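How to Sort Out a Kitchen Before You Move It

Moving a kitchen takes longer than moving everything else you own put together. I have done it five times, twice with help, and I still underestimated the last one by an entire evening. What follows is the method I use now. It assumes an ordinary kitchen, one stubborn adult and a roll of packing tape that keeps losing its end.

What you need

Small boxes. Smaller than you think. A big box full of plates is a piece of furniture.
Packing paper, plain. Newspaper works but you will be washing headlines off your bowls until spring.
Tape, a thick marker, a few zip bags.
One clear table.

Step 1. Start with the drawer you're ashamed of

Everyone has one. Mine held 19 takeout chopsticks, a bicycle key and the manual for a blender I gave to Frans Bakker years ago. Start there while you still have a sense of humor. If you leave it for last you will tip the whole thing into a bag, write MISC on it and find it again at the next move, which is how the bicycle key got this far.

Step 2. Empty one cupboard at a time onto the table

One. If you open all of them you'll end up standing in the middle of the floor eating crackers. Take everything out, including whatever is at the back on its side, and spread it out so that each thing can be seen. Stacking is cheating. A stack of six bowls looks like one reasonable decision, and it's six.

Don't sort while you're unloading. Get it all out, wipe the shelf, close the door and leave the door closed. A cupboard that is finished should look finished, or somebody will put a mug back in it.

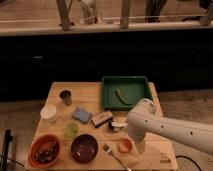 Step 3. Make three piles and be rude about it

Keep, give, gone. There is no fourth pile. My friend Nighat Usmani had a fourth pile called "ask Luuk," and Luuk Maes, when asked, wanted all of it.

Things that nearly always belong in gone: lids with no bottoms, bottoms with no lids, spices that have turned the color of the other spices, any nonstick pan that has started to stick. Things that people throw out and then buy again within a month: the can opener, the good scissors, the colander.

If you can't decide on something, ask when you last used it. If the answer includes a holiday, look hard at it. I kept a fish kettle through three moves on the strength of one fish.

Step 4. Pack by where it's going

Most guides tell you to label boxes "kitchen." You know it's the kitchen. It has a whisk poking out of it. Write the shelf or drawer in the new place instead: LEFT OF STOVE, TOP. If you haven't seen the new kitchen, get someone to send you a sketch. The one I got from the landlord in Grernumside had the sink on the wrong wall, but it was still better than nothing.

Plates go on edge, like records, with paper between them. Glasses get paper inside and out. Pots nest, with a dish towel between each pair. Knives get rolled in a towel, taped, and marked KNIVES on both sides in letters a tired person can read.

Stop filling when you can still lift the box without making a noise.

Step 5. Food

Begin eating the freezer three weeks ahead. The first week is pleasant. By the third you'll be serving peas with a waffle. Open bottles of oil and vinegar go in zip bags, upright, in the car with you. I let a mover take mine once, and I paid $18 for the bottle and considerably more for the rug.

Step 6. The last box

Kettle, two mugs, one pan, one sharp knife, dish soap, a sponge, a towel, salt, something to eat with and something to open things with. Pack it last, carry it yourself and don't let anyone helpful put it on the truck. Henk Timmermans put mine on the truck. It came off 162nd, or that's how it felt, and we drank tap water out of a measuring jug.

Give yourself two evenings for an average kitchen and a third if you bake. Do the cookbooks separately, sitting down, and don't open any of them.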